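5.3 Slips at the drive caddy

We would have been happy to report a section without any faults in it, but the drive replacement task taught us more by going wrong than it did by going right, and it seems only fair to pass that along. Over 161 attempts on the Priseo cell, the run stopped early 15 times, and nearly all of those stops belong to one family of fault that we have come to call the late slip.

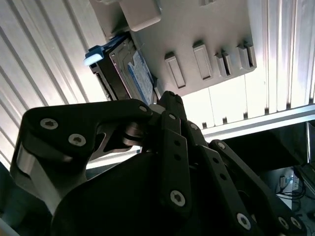
A late slip begins well. The fingers close, the force reading settles, and the controller quite reasonably believes it has a firm hold, right up to the moment the load begins to turn between the fingertips. Our first suspect was the approach. When a drive sits at an angle in the gray bay panel with its bright blue pull tab at the upper end, the hand has to come up from underneath, and a small error in the wrist angle leaves one finger carrying far more than its share. Sofia Ververidis spent a long Wednesday going back through the force logs, and she found the same lopsided pattern in most of the stopped runs – a pattern we had been filing away as sensor noise.

The trouble did not end with the drives. The same uneven grip also turned up when the robot handled the plastic caddy parts on their own, and these are light enough that the force threshold we had borrowed from our earlier Randar controller hardly noticed them.

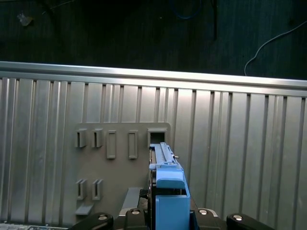 With so light a part, the controller could go on pushing for up to 30 control cycles after the part had begun to tilt, and by then a gentle correction was no longer possible. Hanneke Van Rooij suggested watching the difference between the two fingers in place of their sum. It is a modest change, and we wish we had thought of it sooner. 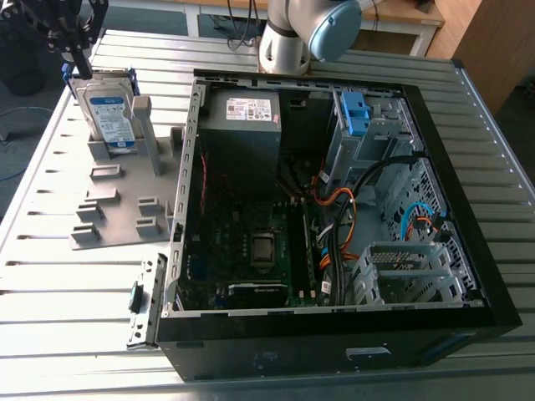 Why not simply grip harder? A tighter grip hides the tilt for a little while, but it also bends the plastic, and the part then springs out of line when the fingers open.

We also want to be open about the safety side of things. In 2 of the stopped runs the hand carried on toward the wiring after it had lost its load, and the protective stop came later than we would like. We have since lowered the speed limit inside the case, and the controller now treats a lost load as a reason to hold still and wait for a person. 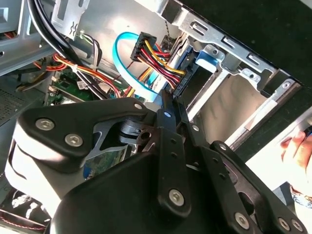

Figure 5. The gripper inside the open computer case, near the drive cage and a loop of light blue SATA cable.

The lower limit makes each attempt slower, and we have not yet tuned it for other case layouts. Readers who work with tighter enclosures should expect to set it again for themselves.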